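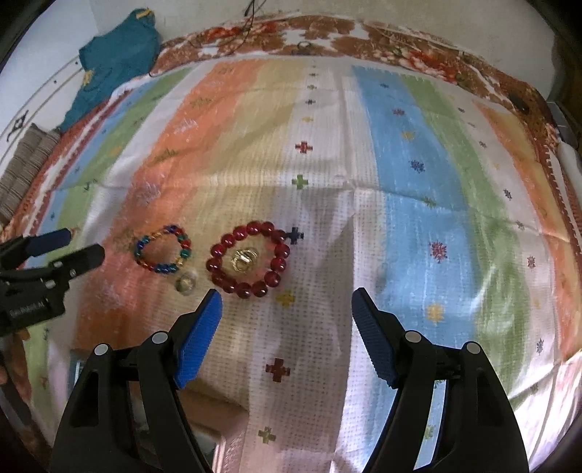

Two hand-held grippers with blue finger pads open over a set of jewelry on a striped bedspread.

Reading time: 3 min

The Sendstead small-object comparison is a bench and household trial of two-finger grippers carried out by the Lagman group, a robotics laboratory. It was set up to compare finger pad materials on items that are light, rounded or easily tangled, and to find out how much of the result depends on the surface the item is lying on. The protocol was written by Styliani Stefanou. Data handling and the camera calibration were the work of Chrysoula Politis.

Background

Earlier trials by the group used machined blocks and pegs on a flat board. Grippers that scored well there often performed poorly in homes, where objects sit on cloth and the fingers push the material ahead of them before they close. Jewelry was added to the object list in August of the second project year. Beaded bracelets change shape when pinched, and a ring lying flat on fabric leaves very little edge for a finger to reach.

Hardware

All hand-held units in the trial share one body design, with two black fingers that close toward each other and a camera fixed to the tool. The operator works the fingers directly, so no arm is needed during collection. For playback the same finger set is mounted on a six-axis arm driven by a Durisine controller.

Three pad types were tested:

Smooth silicone, 2 mm thick
Textured rubber, molded, replaceable
Closed-cell foam with a fabric skin

The textured rubber pads were the only type fitted to both units in two-handed sessions. Foam pads were withdrawn from those sessions after the skins began to lift at the tips. The smooth pads held polished metal well when new but picked up lint on bedding and had to be wiped between runs.

Procedure

Each session covers 12 tasks. In a single-handed task the operator approaches from above, closes on the named item, lifts it clear and places it at a marked spot. In a two-handed task one gripper holds down the fabric or a neighboring item while the other makes the pick. Operators are told to keep both sets of fingertips in view of at least one camera up to the moment of contact.

A pick is scored as clean, assisted or failed. An assisted pick is one in which the item moved more than its own width before it was held. Failures are split by cause: slip, missed closure, or fabric caught between the pads. The last of these was not part of the first scoring sheet and was added when reviewers at Hitville found that it was being logged as a slip.

Results

The full set contains 3461 scored picks from 16 operators. On soft surfaces the textured pads reached a clean rate of 69 percent, the highest of the three. Smooth silicone came second on cloth and first on the hard board. Foam was last on rings and close to the others on bracelets.

Patterned bedspreads had no measurable effect on the operators, who could see the items directly. They did affect the vision model used for playback, which at times placed its grasp point on a printed or stitched motif near the target. Raising the camera exposure did not help. Retraining with more patterned cloth reduced the error – though clear rings remained difficult, and the arm often closed beside them.

Limitations

Finger opening was not recorded on the earliest units, so closing speed can be compared only for the later sessions. The three pad types also differ slightly in thickness, and no correction was made for this. Pad wear was judged by eye. Stefanou's protocol notes recommend a fixed replacement interval for any repeat of the trial, and a separate scoring sheet for two-handed picks.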